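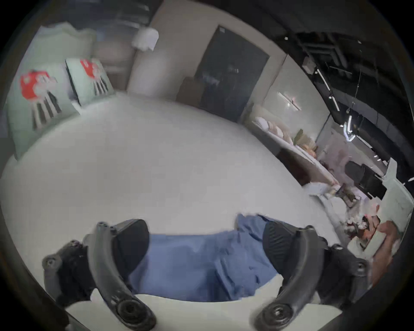
Bangera House residents' meeting, Sunday, January 21, 2018

I'm doing the minutes again, so you get them my way, which means too many brackets. We started late while everyone found somewhere to sit (the sofa fills up fast once the cushions have taken their share) and there were 11 of us by the time the tea came round. Apologies came in from both the top floor flats.

1. Last meeting

The last lot of minutes were agreed, with one correction. I'd put that the boiler man was coming on the Tuesday and it was the Thursday. He came, he looked, he's sending a quote. Still no quote. I said I'd ring Nerkine again and I will!

2. The big room

This took up most of the evening, as I think we all knew it would. The question was whether the big bed stays where it is or goes back against the wall by the dark door. In favour of leaving it: it's a lovely large flat surface for sorting and folding, and you can get at it from more than one side. Against: when guests are in, they'd like to reach the sofa without going sideways. We went back and forth, someone fetched a tape measure, and then we couldn't agree which wall we were measuring from. In the end it stays put until July and we look at it again after the summer visitors.

The mint-green pillows with the red candy characters on are staying too. There was a motion to send them to the charity shop and it was defeated quite loudly. I voted to keep them, for the record. They cheer the place up, and the children who come to stay always go straight for them.

Please could people stop leaving papers and little bits and pieces on the bed. We need it clear for the washing, and things get folded up in the laundry and carried off to the wrong flat. I've had a library card of somebody's since before Christmas.

Lights: we all like the bright strip ones up among the ducts for working under, but they're a bit fierce of an evening. Agreed to try using just the wall light after nine and see how we get on.

3. Laundry and folding

We had a good long talk about this and I think it was useful. The shared wash came to 134 items over the holidays, and a lot of it went back to people in a heap, which isn't fair on whoever had to iron it. So we've settled on a way of doing it:

- Everything comes out of the basket one piece at a time and gets spread out on the off-white sheet before anybody tries to fold it. No folding in mid-air.
- Start from a corner. Take hold of it, find the other end, and pull the cloth out between the two until the middle lies mostly flat. The blue things are the worst for this, they bunch up at one end while you're busy with the other.

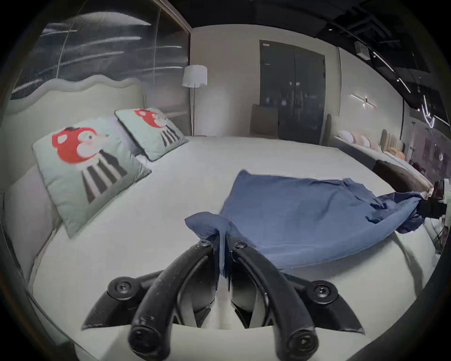
- Smooth the creases with the flat of your hand, working outwards, then fold in half and in half again. I like thirds for shirts but I was outvoted.
- Dark things in one pile and pale things in another, please, and the piles go at the foot of the bed. Pillows stay at the head end.
- If you don't know who a thing belongs to, leave it on top of the pile with the label showing and put a note on the board. No guessing.

There was some grumbling about the new washing powder (we've gone over to Kerneo, the unscented one). Two people think it leaves things stiff. I can't say I've noticed. We've got a big tub to get through, so we'll finish it and then decide.

4. Money

The kitty stands at 300 pounds. Last year's spend on the shared rooms was just under 1000, mostly the new mattress and having the door rehung. We agreed to buy a second set of sheets in the same off-white, so there's always one on the bed and one in the wash, and to get a price from Pindov for recovering the sofa cushions. Nobody wanted to talk about the cost of curtains, so we didn't.

5. Anything else

The draught by the window corner is back. I'm bringing a draught excluder down from mine until we can get it looked at.

A spare key to the big room has gone missing. Have a look in your coat pockets, please.

Could we have proper biscuits next time? Carried, all in favour.

Things to do

Me: ring Nerkine, bring the draught excluder, type up the folding list for the wall.
Ground floor: sheets, and the price for the cushions.
Everybody: clear your bits off the bed!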